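Haushaltstipps: Was ich vom offenen Nachmittag bei Flutodness mitgenommen habe

Im Juli hat Flutodness die Werkstatt geöffnet und Greifroboter an ganz normalen Küchenaufgaben gezeigt. Ich war mehr als drei Stunden dort. Einiges davon lässt sich zu Hause gebrauchen, auch ohne Roboter.

Obst in die Schale legen
Vorgeführt wurde mit Kunstobst, das verträgt viele Durchgänge. Schwere, runde Stücke kommen zuerst hinein, kleine zuletzt. Priya Greenberg, die die Vorführung leitete, ließ den Greifer immer das oberste Stück nehmen. Wer unten zieht, bringt den Haufen ins Rollen. Bei echtem Obst gehört das Reife nach oben.

Schalen mit welligem Rand
Sehen hübsch aus, sind aber schlecht zu fassen. Zum Umstellen mit beiden Händen unter den Boden greifen, nicht am Rand ziehen. Filzpunkte unter dem Boden schonen die Tischplatte.

Kunstobst entstauben
Lauwarmes Wasser, ein Tropfen Spülmittel, weicher Pinsel. Glatte Stücke kann man einfach abwischen. In Blättern und Stielen sitzt der Staub fest, dort hilft der Pinsel besser als ein Lappen. Danach auf einem Handtuch liegen lassen, bis auch die Stielansätze trocken sind.

Flecken auf gemusterten Platten
Auf Marmormuster übersieht man Krümel und kleine Spritzer leicht. Die Hand flach über die Platte führen, man spürt sie eher, als man sie sieht. Fugen mit einer alten Zahnbürste ausbürsten, immer in Längsrichtung. Bei echtem Marmor kein Essig und keine Zitrone — die Säure macht matte Stellen.

Platz zum Greifen lassen
Der Arm brauchte vor der Schale freie Fläche. In der Küche gilt dasselbe: Vor allem, was man täglich anfasst, eine Handbreit frei halten. Bei mir ist deshalb der Messerblock nach hinten gewandert.

Die Vorführung läuft laut Aushang noch einmal, Beginn 14 Uhr, Eintritt frei. 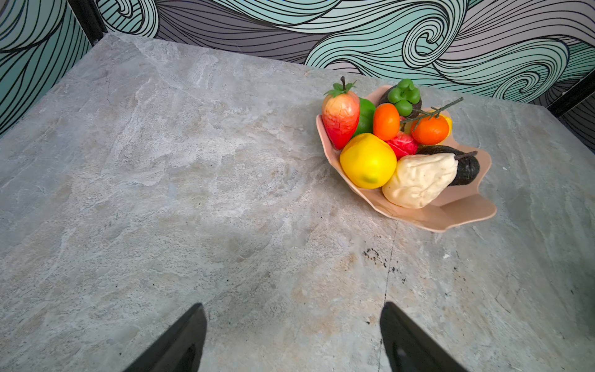
Lærke Skov: Den Pinsel für die Blätter kann ich bestätigen, ich nehme einen ausgedienten Backpinsel. Weiß jemand, ob man bei der Vorführung den Greifer auch selbst steuern darf? Meine Tochter würde gern mitkommen.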